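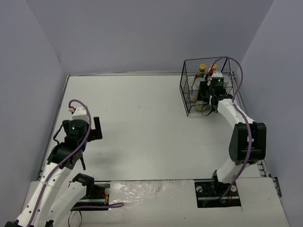
**Figure 3.** A dark bottle, a white cylindrical container and other items held together in an open wire basket.

### 4.2 Storage practice and loss of small containers

Households in the Stilwood sample kept their cleaning and care products in one of two ways: on a fixed shelf, or in a movable open container such as a basket or crate. Figure 3 shows mixed storage of the second type, with upright and leaning items sharing one wire basket. Closed cupboards were coded as shelves where the door was normally left open, following the rule set out in Section 3.

The survey recorded 2,839 containers across 561 households. Each was entered once, by shape, closure type and fill level, and again at the second visit in December. A container was treated as lost if it could not be found at the second visit and the household had no record of finishing it. Containers moved to another room were not counted as lost, although the move itself was logged.

Movable storage was linked to more moves between rooms but to fewer duplicate purchases. The likely cause is that the whole stock can be seen from above - a shelf hides whatever stands in the back row. The effect was weaker in the Ovska sub-sample, where kitchens are smaller and shelves are seldom more than one item deep. We did not find a clear link between basket material and loss, but wire and solid-sided types were not evenly spread between the two areas, and the comparison should be read with care.

Leaning items raised a separate problem. Fill level was read by eye against the Kettani scale, which assumes an upright container. Readings for 94 leaning items were therefore taken again after the item had been stood on a level surface. The second reading was used in all later tables. Opaque containers were weighed instead, and the empty weight was taken from the Clelia list where the same size was present.

Section 4.3 repeats the analysis with refill pouches included.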